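Small Parts and Where They Live
Notes for week 4, Home and Workroom Organisation
Gisela Lagos, Condley Community College

These notes go with the practical part of the class. Please read them before you come, and bring one small box of your own, with a lid if you have it. If you do not have a box, there are spare ones on the shelf beside the sink.

1. What we mean by small parts

In this course a small part is any thing that fits inside your closed hand and belongs with other things of its kind. Buttons, beads, game counters, craft shapes, screws, hair clips. One of them alone makes no trouble. When there are many, they go to the bottom of a drawer and you meet them again only when you move house.

Last week we sorted papers, and papers are patient. Small parts roll, they slide under the fridge, and children carry them to other rooms. So we must decide the place before we begin to sort.

2. The work surface

Work on a flat board in one plain light colour. At home you can use the back of a tray or a big piece of card. An A0 sheet is 1189 mm on the long side, too long for most kitchen tables, so cut it in half. Dark carpet and patterned tablecloths are difficult for the eyes, and a clear piece can disappear on them completely.

Put the storage box at the back of the board and keep the front part free for the pieces. You should be able to reach the box without your sleeve passing over the things you already sorted. I learned this with a jar of glass beads, and I was finding beads until April.
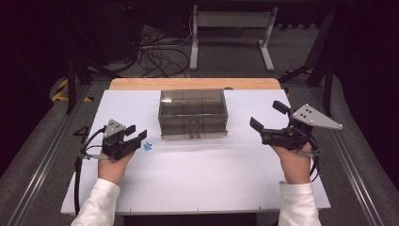
Take one kind of piece at a time. If you begin with the stars, finish the stars, and only then go to the next shape. Many students want to fill all the compartments together, a little here and a little there. It feels faster, but in my classes these students usually must open the box again and correct.

3. Choosing the box

A box with divider walls is good when you have several kinds and not many of each. A box without walls is better for one kind in a large quantity.

Look at the walls before you buy. Some can be moved and some are fixed. Movable walls are useful, but if they do not reach the lid, flat pieces will travel over the top when the box is carried. Test it with paper circles from a hole punch. Close the lid, turn the box on its side, and see where the circles are.

A see-through box saves you from writing labels, if the plastic is not too dark. With smoky plastic I still put a label on the front, because in a cupboard in the evening every colour inside looks brown.

In the workroom we have two models for comparison, the Stera and the Grindby. The Stera has fixed walls. The Grindby has movable ones and a lid that is stiff for older hands. Try both and write down which you prefer.

4. Practical exercise (40 minutes, in pairs)

Each pair receives a bag with 27 mixed pieces. One person sorts and the other watches without speaking. Change roles when the bag is empty. The person watching writes down:
every time a piece is picked up and put down again in the same place
every time the hand stops over the box
any piece that has no clear home

The last one is the most important for our discussion. A piece without a home usually means that your groups are too narrow. Make one compartment for "other" and look inside it once a month.

5. For next week

Sort one drawer at home and write half a page about it. Photos are welcome but not required. Read chapter 3 in the Santoso reader, only the part about cupboards.

Please return the bags to me with all the pieces inside.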